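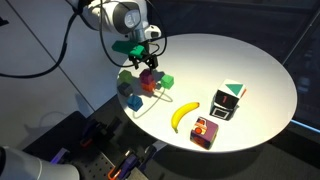
Hand therapy at home after a wrist fracture works best in short sessions, spread through the day. Start once your therapist has cleared you to move the wrist without the splint. You need a chair with a firm back, a table at elbow height and a few small things to pick up. Toy blocks on a round white tabletop are fine, and so are corks or large buttons. Rest the whole forearm on the table and let the shoulder drop before you begin.

Warm-up

Wrap the hand in a warm, damp towel for 4 minutes. Then open and close the fingers slowly until the knuckles feel less stiff. If the hand is puffy, hold it above your heart for a short while first.

Pinch and release

Put the thumb and index finger on either side of one object. Squeeze gently, lift it just clear of the table, hold for two seconds and set it down. Do one set with each finger in turn, then rest. Keep the wrist straight. If it bends toward the little finger, use something lighter.

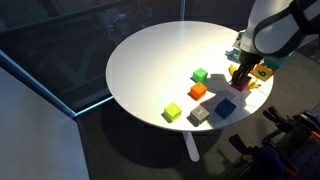 Category: Hand and Wrist / Home Programs

Reach and place

Move your chair back a little so that the elbow has to straighten. Pick up a cube from the far part of the table, bring it to the near edge and let go with the fingers fully open. Then put it back. Heledd Rowlands, who wrote the original Prudow handout, had patients do this twice a day, once in the morning and once before supper.

When to stop

A dull ache that fades within the hour is normal. Stop and call your clinic if you have sharp pain, new numbness, or swelling that is still there the next morning. Do not add weights or putty until your therapist has checked your grip.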